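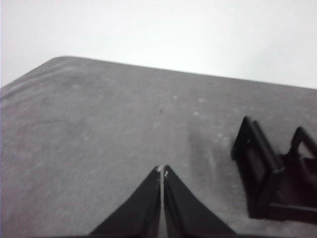 Pale marks on a grey table top

Riet Dierckx
My table is matt grey and I can't get it looking clean. There is a whitish smear near one corner and a few pale spots further in. I wipe it every evening with washing-up liquid. Is the surface damaged or is it residue?

Kumudini Gazi
Probably soap. Go over it twice with plain warm water and a microfibre cloth, then dry it straight away with a tea towel. If the smear is still there, try one part white vinegar to ten parts water on a small patch first. Not if it's stone.

Gayan Dissanayake
I had the same on a desk and used 3000 grit paper. It took the spots off but left a shiny patch, so I wouldn't do it again.

Nimal Paul
What is the top made of? Ours came from Gravell and the leaflet said no polish.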